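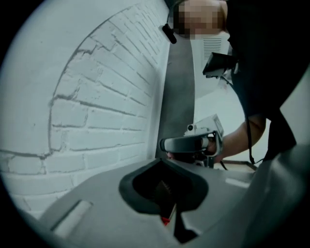
Jerkell Standing Desk Mat: two months on my feet

I should say at the start that I never wanted a standing desk. I inherited one from Mohandas Thomas, who left our office in August for a job with more windows, and who told me on his way out that it had changed his life. He had owned it for a year and I never once saw it above sitting height. Still, a free desk is a free desk, so up it went, and by four in the afternoon my heels felt as though I'd walked to Carlisle.

Hence the mat. The Jerkell costs 59 pounds, a lot for something you wipe your feet on, and comes rolled in a cardboard tube with a leaflet in which a barefoot woman smiles at a spreadsheet. The leaflet promises "active standing". I have read it several times and believe it means standing.

First impressions were of the smell. It's a sort of new-tyre smell with a hint of swimming pool, and it took over the room for the best part of a week. The instructions suggest airing the mat "briefly" before use. I hung mine over the banister at home and my family asked me to bring it back to work.

Once flat (the corners curled for days, and I used two dictionaries and a stapler) it is rather good. The foam is firm enough that you don't sink, and there's a raised lump in the middle for rolling your arches over while pretending to listen on the phone. I was rude about the lump to begin with. I'd now miss it more than I'd miss some of my colleagues.

I had previously tried the Trorance, cheaper and thinner, which feels like standing on a folded towel and after a month feels like standing on a towel someone has ironed. If you're up for half an hour a day it would do. If you mean it, it won't.

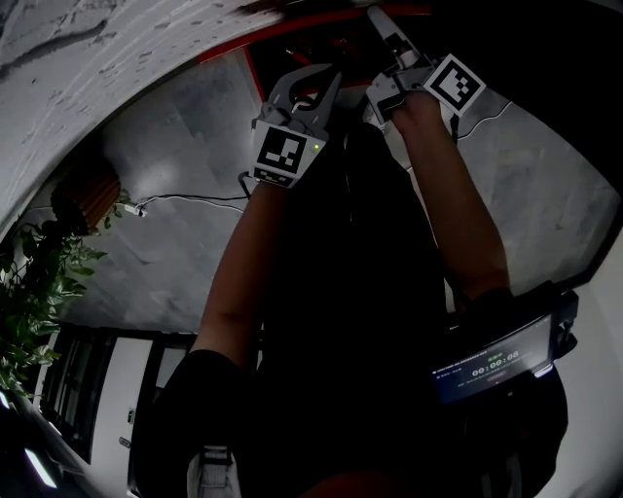

Shoes matter more than any of the makers let on. In trainers I could hardly tell the mat was there. In socks it was lovely until the post arrived and I had to sign for something. Liên Đinh, who sits opposite and has the expensive Khúc mat with the sloping sides, wears felt slippers and keeps proper shoes in her bottom drawer. I laughed at this for a fortnight and then bought slippers.

Now the grumbles. The surface has a fine grain to it which picks up crumbs and won't give them back. A vacuum cleaner just lifts the whole mat off the floor, so you end up on your knees with a damp cloth, which undoes much of the good work. The edges are bevelled, but not by enough, and I've tripped on mine carrying tea. And it's a nuisance when you want to sit down, as a wheeled chair will climb halfway up and stop. You have to kick the mat under the desk first, and it's too heavy to kick with any dignity.

It also slides a little on a painted floor. I fixed that with four strips of Mostik double-sided tape, and there it will stay until the building comes down.

Do my legs ache less? Yes, clearly. I can manage a whole morning now and only lean on things after lunch. My back is the same as ever, whatever the leaflet says.

Four stars, and I'd have given the last one for corners that lay flat. Get the grey. The black shows every biscuit.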